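How to pitch a story to a trade magazine when you have never done it before

8 min read

If you run a small firm and you've been told you ought to "get some press", you may well have opened a blank email, typed "Dear Editor" and then gone to put the kettle on. I have done it myself more times than I'd like to admit, and I've worked in press offices for most of my adult life. So let's take it slowly, and by the end you should have something you can send.

Start with the magazine

Most people start with their news and then go looking for somewhere to put it. I'd ask you to do it the other way round. Pick one title that your customers read and get hold of 2 recent issues. Read them properly, adverts and all, with a pencil in your hand. Mark which pieces were written by staff and which came from outside, how long they run, and whether the letters page is lively or a bit sleepy. You are trying to get a feel for what the editor enjoys.

While you're there, write down the name of the person who looks after your corner of the subject. It is usually on the contents page in small type. If it isn't, ring the office and ask – a quick call in the middle of the morning is fine, and whoever picks up will generally tell you.

Find the one thing worth saying

When I was helping Kalinowski, a family bakery supplier, they wanted to announce their new warehouse. Well, I'm fond of them, but a warehouse is a shed with a postcode. We had a long chat over several mugs of tea, and out came the fact that they had stopped sending paper delivery notes and no longer had drivers queuing at the gate each morning. That was the story! Other suppliers had the same queue and wanted to know how to get rid of it. The warehouse went into the fourth paragraph, where it was perfectly happy.

Try saying your news aloud to a friend who works in something completely different. If they ask you a question, the answer to that question is probably your opening line.

Write the email

Keep the whole thing short enough to read on a telephone without much scrolling. My own pitches go in this order:

Subject line: the story in plain words, with no "exciting" and no capital letters for show.
First line: what happened and who it affects.
Next two or three lines: the detail, with one good figure if you have it.
Then: what you're offering, whether that is an interview, a written piece or a visit.
Last: your name and a number that you will really answer.

To give you an idea, this one did well for Werura, who make booking software for village halls:

"Hello Roman, Village halls using our booking system filled 184 empty evening slots in July, mostly with new clubs for older people. I could put you in touch with two of the hall managers, who are good talkers, or write you a piece on how they did it. Would either be useful for the autumn issue?"

Roman Kwiatkowski wrote back before lunch and asked for the piece. I don't promise you'll be as lucky, but do notice how little the email says about Werura itself.

Leave off the attachments. A great big file clogs up the inbox and makes people cross, so say that pictures are available and send them when asked.

Give the picture some thought

When they do ask, send something clean and simple, with space around the subject so that the designer can crop it or lay a headline over it. Name the file sensibly and say who took it.
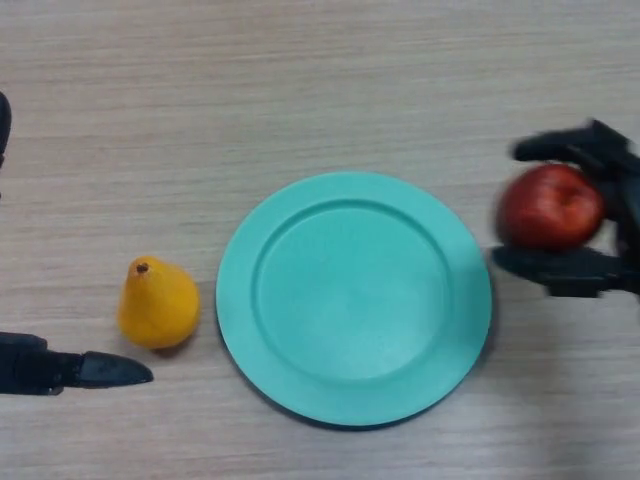

A teal plate on a pale wooden table.

Following up

Wait a week, then send one short, friendly note under your first email. If there's still no answer, let it go and try another title with a fresh angle. Please don't send the same pitch to rival magazines at the same time – Igor Wysocka at Bokbridge once had two editors accept the same article, and the phone calls that followed were not pleasant.

If the answer is yes, ask for the word count and the deadline straight away, and write both on the wall calendar.

Related guides
How to write a press release for a small event
What to put on your online newsroom page
Getting ready for your first radio interview
Situs: building a press list from scratch

Contact us | Copyright Bokbridge | Back to top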